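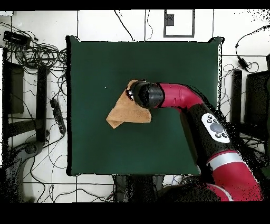
Empiezo por los tapetes de mesa, que es de lo que me pidieron hablar y de lo que menos me creo. El catálogo de Brimton dice que una superficie verde oscura «descansa la vista» y que por eso se dobla mejor y más rápido. Llevo tiempo doblando ropa por oficio y la vista no me la ha descansado ningún color. Lo que sí concedo es el contraste: un paño beige arrugado sobre ese verde se distingue enseguida, incluso el pico que cuelga hacia abajo a la izquierda, y en una mesa blanca habría que buscarlo. Fijaos también en las dos esquinas de arriba, que están levantadas y curvadas. Una esquina así engancha la tela fina al arrastrarla, y de eso el catálogo no dice una palabra.

(Pausa. Preguntar quién trabaja con mesa clara y quién con oscura. No comentar las respuestas todavía.)

Segunda parte: la forma de partida.
Los manuales de doblado arrancan siempre con el paño ya extendido. Mirad el dibujo número uno de cualquiera: un rectángulo perfecto. Mi trapo nunca sale así del cesto. Sale medio triángulo, medio rectángulo, con una vuelta escondida debajo. El método Skaltesar promete el doblado de un paño en 6 segundos y no pongo en duda el cronómetro, pongo en duda desde cuándo corre. Si contamos lo que se tarda en encontrar dos esquinas vecinas, la cifra ya no luce tanto en una portada.

Ejemplo para contar despacio: en el taller de marzo pedí a la gente que hiciera dos cosas, extender y doblar, y que me dijera cuál le parecía el trabajo. Casi todos señalaron extender. Luego abrimos el manual y le dedicaba una línea: «alise el paño». Eso es todo.

Tercera parte: presionar o tirar.
Aquí suele haber discusión, dejar que la haya. Hay quien sujeta un lado contra la mesa y tira del otro, y hay quien levanta el paño entero y lo sacude. Los partidarios de sacudir dicen que se ahorra tiempo. Puede ser con una sábana. Con un paño pequeño lo que veo es que cae otra vez hecho un gurruño y se vuelve a empezar. Sujetar y tirar me parece más lento pero previsible, siempre que la mesa no resbale y el borde no tenga reborde. No tengo datos, tengo costumbre, y así hay que decirlo.

(Si preguntan por la plancha: remitir al turno de la tarde.)

Cuarta parte: el dinero.
El tapete Nonda cuesta 131 euros. Lo he tenido en casa y es un buen tapete. También lo es una manta vieja bien tensada con pinzas. El fabricante asegura que aguanta 3000 doblados; no sé quién los contó ni con qué tela, y he escrito para preguntarlo sin recibir respuesta. Mientras no la haya, yo no repetiría esa cifra en una tienda.

Con Dai tengo una duda distinta. Venden unas marcas adhesivas para poner sobre la superficie y colocar el paño siempre en el mismo sitio. La idea es sensata. El problema es que las marcas suponen un solo tamaño de paño, y en un cajón normal conviven el de cocina, el de los cristales y ese que ya no se sabe de qué era. Además dejan pegamento. En verde oscuro, cualquier resto claro canta, hasta una mota blanca.

Quinta parte: qué haría yo si montara el puesto mañana.
Mesa lisa, más grande que el paño por los cuatro lados. Esquinas planas. Si el tapete viene enrollado, dejarlo del revés con peso encima antes de estrenarlo. Color contrario al de la ropa que más se dobla, y nada de pagar por el adjetivo que acompañe al color. Los cables, recogidos y lejos de los pies.

Guardar diez minutos para preguntas. La que saldrá seguro es si doblar bien sirve de algo cuando el cajón se revuelve el viernes. Contestar que depende del cajón y enseñar las dos cajas que llevo en la bolsa, primero la baja.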